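June, notebook, Gondmont office

Started 9:30. Worked through the disclosure checklist for the Drummond listings with Ermanno Sala. The old form still asks for the agent's signature before the seller's, and the file gets bounced when it comes in that way. Swapped the order on the draft and saved it as version 5. Old copies should be pulled from the shared folder.

Lease files next. The Gullada building has 163 on record. Pulled 30 to test the new renewal notice wording. In 16 of them the notice period in the lease is longer than the one our template fills in by default, so the template can't be left to pick the date. Changed the field to blank. Whoever prepares the notice has to type it in from the signed lease, not from the summary sheet. The summary sheets have mistakes too, mostly on leases that were assigned partway through the term.

Blair Imrie asked if holding deposits should get their own receipt or go on the general one. My view is a separate receipt, with the refund terms printed on the front. Ermanno thinks the general one is fine if we add a line. Left it open. Blair will write up both and we can look at them side by side.

Surik export still drops the unit number when there is a slash in it. Worked around it with a hyphen. Need to tell the front desk, or they will search for the slash and find nothing.

To do:
Check the bond lodgment dates on the older Drummond files.
Ask Ermanno where the signed originals for the assigned leases are kept.
Reprint the inspection sheet with more room under "kitchen."
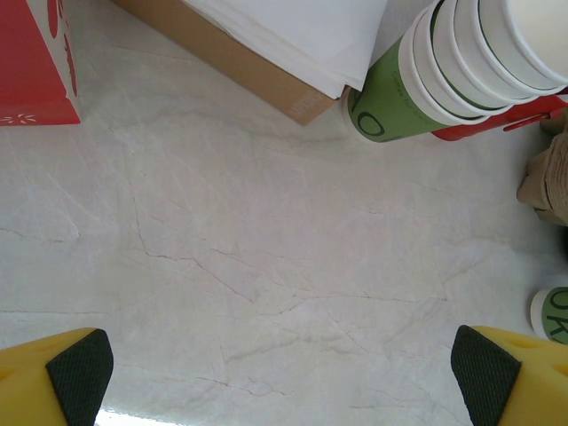

Also need to move the key register over to the new numbering before the next round of inspections. Old tags stay on until then.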